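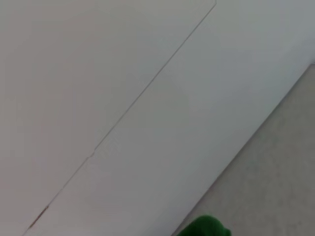
Last modified: 3 November 2024

Reading time: 3 min

List: sarkville-riding
Subject: Re: Boundary bill, second reading
From: Ritva Eskola

Hello Martti, hello everybody,

Thanks for writing it all up so quickly, and please forgive the slow answer, we had the grandkids up from the coast and the computer was more or less theirs for the week (the spacebar has been sticky ever since).

Martti Hirvonen wrote:

> I rang Tsang's office again this morning. The member still hasn't
> said how she'll vote on the boundary bill at second reading. The
> assistant was polite about it but would only say she is "listening
> to both ends of the riding." As I read clause 2, everything north
> of the river road goes in with Celetti and we'd be voting with
> people 145 kilometres away. Should we ask for a meeting, or get
> the petition in first? Lempi thinks petition. I'm not sure.
>
> Martti

I'm with Lempi on this one, though I do see why you'd want the meeting. When we went to see the last fellow over the ferry hours, he gave us coffee and a very nice forty minutes and then voted exactly as his whip told him. A petition at least gets read into the record, and it has our town's name on it. Once that's done, by all means let's go and sit in her office, and I'll bring the squares!

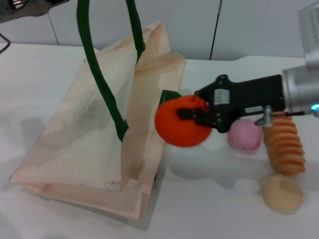 Tote bag with green strap, orange foam ball at right

Now, the petition itself. Esko has gone through the sheets from October and we have around 800 names, and I think that's wonderful for a place our size. The trouble is the wording at the top. Two of the sheets went out with the old heading, the one that asks the government to "withdraw" the bill. It's a private member's bill, so the government can't withdraw it, and the clerk may well send those sheets back. Vilja Niskanen used to draft these for a living, and she suggests "urges the Legislative Assembly to reject clause 2," and leaves it at that. I like it. It also means that those of us who don't mind the rest of the bill (I quite favour the part about advance polls, and I know Esko does too) can sign with a clear conscience.

If you signed one of the old sheets, would you mind signing again? They're the ones that went to the curling rink and to Flindosent's, by the till. The new sheets will be in both places, and I've left a few at the library desk as well. Full name and mailing address, please, in ink, and no ditto marks under your spouse's address. I did that myself the first time, so I'm in no position to scold.

One more thing, Martti: could you find out from the assistant whether the member will table it herself even if she means to vote the other way? Some will do it as a courtesy and some won't, and I'd like to know before we print the covering letter.

Must go and see to the supper. Love to Aino's side of the family, and drive carefully if you're on the river road.

Ritva

Recent in this list
- Boundary bill, second reading (Martti Hirvonen)
- Where is the advance poll this time? (Lempi Peltonen)
- Corrected petition heading, please print this one (Vilja Niskanen)
- Lift wanted to the Celetti hearing (Esko Koskela)

Get the list as a weekly digest. Enter your email address to subscribe. You can unsubscribe at any time.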